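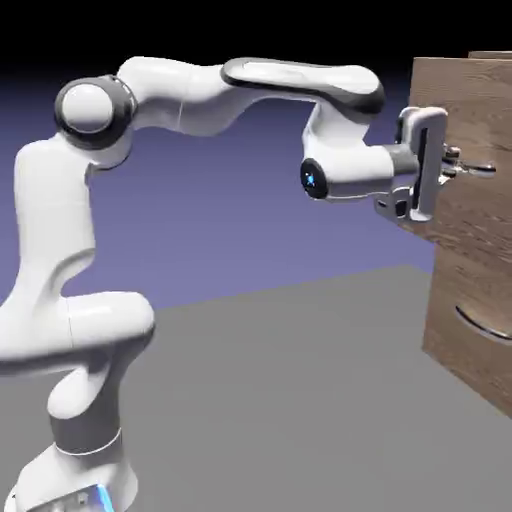
4.3 Abrir el armario en el simulador (Club Galel)

1. Cargad la escena del armario y poned la semilla en 14.
2. Llevad la pinza al tirador superior y cerradla. El de abajo, curvo, no puntúa.
3. Tirad despacio, en línea recta.
4. Repetid 29 veces y guardad el registro.

Nota: Vistatum da por bueno cualquier agarre en el que los dedos toquen el tirador. Yo no me fiaría. Mirad las fuerzas.

Precaución: un 100 % en simulación no dice gran cosa del brazo del taller. Antes de pasar allí, enseñad el registro a Siiri Kiiskinen.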